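Subject: Re: [refurb-list] Refurb day checklist, draft 2

Sorry for the slow answer, I wanted to read the whole draft before grumbling. Quoting only the part I have trouble with.

> The Junport office is giving us 37 desktops in January.
> I'd like every one of them opened, blown out, re-pasted
> and given a fresh stick of memory before it goes to
> Drorkomow. If we take the boards out too, we can clean
> behind them. I figure 18 minutes a machine with two
> benches going. The Iyengar paste is on sale and I can
> get enough of it for everything. Thoughts?

My thoughts are that 18 minutes is a number somebody reached with the lid already off.

I have nothing against a clean computer. But each step in the draft is there on the strength of "it can't hurt", and several of them can. Pulling a board means unplugging every front panel lead, and those are the ones we get wrong putting back. Last time we had machines coming back with dead power buttons, and all of them had been "deep cleaned". Dust behind a motherboard has never once been the fault on any ticket I've closed.

Same goes for paste. If the temperatures are fine under load, leave the cooler alone. Do we have any numbers at all showing the Iyengar stuff beats what the factory put on? I asked on this list in the fall and got a link to the seller's own page.

So here is what I would do instead, in the order I'd do it.

1. Power it up before touching anything. If it boots and passes the memory test, write that on the tape and put it in the short pile. I expect the short pile to be most of them.

2. Open the chassis only on the ones that failed or are loud. Unplug it, hold the power button down for a few seconds, side panel off, lay it flat with the board facing up. Look before you reach in, especially near the processor. 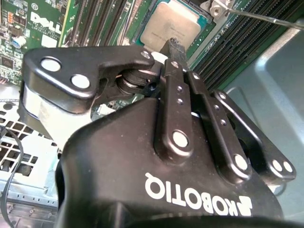 3. Memory. Reseat what is there first and test again. A new stick is for a machine that still fails with the old one reseated, or one that has too little to be useful to anybody. We paid for 500 dollars' worth of sticks last round and I could not tell you which machines needed them.

4. Loose bits. Check the bottom of the case for screws, clips, bent wire, whatever has dropped in over the years. Take it out before the power goes back on. This one isn't in the draft at all and I'd put it ahead of the paste.

On the slots, since the draft says to "clean all DIMM slots with alcohol": please no. Look along the slot with a good light, and if there is visible dirt, use dry air in short bursts. I don't trust a swab in there, it leaves fluff behind, and I trust the Ellevden contact spray even less. The can says safe on all plastics and I have a cracked latch at home that disagrees.

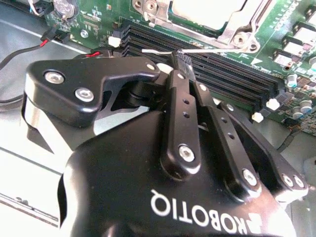
Keep metal away from the memory slots and the bracket around the processor while you're hunting for a fault. I know some of you like to fish around with whatever is on the bench – I've done it myself – but a scratch across a trace costs us the board, and the replacement boards are no bargain once you add shipping.

Now the money. The draft comes to 700 dollars with the paste, the sticks and the spray. My version is a few cans of air, a roll of tape and a small reserve for sticks we can show we need. I'd want to hear a reason for the difference that isn't "while we're in there".

If somebody wants to prove me wrong, fine. Take six machines, do three the long way and three my way, log the temperatures and the time from lid off to lid on, and post it here. I'll read it. Until then I'm a no on draft 2, apart from the labeling section, where I'd only ask that the tape go on the back of the case so it doesn't peel when people stack them.

Also, does anybody still have the long Phillips driver? It wasn't in the box when I looked.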